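From: Raghavendra Sastry
To: Trodex users list
Date: 26 September 2021
Subject: Re: [trodex-users] Grasp planner returns no solution for upright trays

Colleagues,

Please find below the Holmgren group's response to the question raised by the integration team at Nindside. The original message is quoted in part.

> We moved to the August release of Trodex and kept our object models as they were. Trays lying flat are planned without trouble. When the goal pose is upright, the planner stops after 400 samples and reports "no feasible grasp." The same goal worked under the previous release. Is the sample limit now fixed, or has the collision check changed? We would also like to know whether the hand can keep its grip while the tray is being set on its end, or whether a regrasp is expected.

The sample limit has not been fixed. It is read from `planner.yaml`, as before, and 400 remains the default value. Raising it will not resolve the problem.

The collision check has changed. In earlier releases, contact between the fingertips and the object rim was ignored during the final 16 millimeters of an approach. The August release applies this exception only to pairs that are named in the allowed contact table. Object models written for earlier releases do not contain such a table, and every grasp over a rim is therefore rejected. The change is recorded under ticket 2441.

Users are asked to add the following entry to each tray model:

```yaml
allowed_contacts:
 - link: fingertips
 surface: rim
 phase: [approach, hold, place]
```

The `place` phase must be listed. If it is left out, the planner will find a grasp but will reject the upright goal.

With regard to the second question, no regrasp is expected. The shoe-shaped trays can be stood on the heel end with the fingers still curled over the rim, and the placement goal should be written with the toe pointing upward.
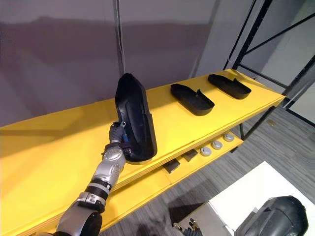 The support surface must also be declared in the world file. The Nindside log shows that the shelf top was loaded as a general obstacle, with a safety margin of 11 millimeters on all sides. An upright goal in contact with that surface can never be met under such a setting. The shelf top should be given the type `support`, which removes the margin for the held object and keeps it in place for the arm.

A conversion script for older models is under review at Sunley and will be announced on this list when it has been approved. Until then, the table must be added by hand. Reports of further rejected grasps should quote the ticket number and include the full planner log.

Respectfully,

Raghavendra Sastry
Motion Planning, Holmgren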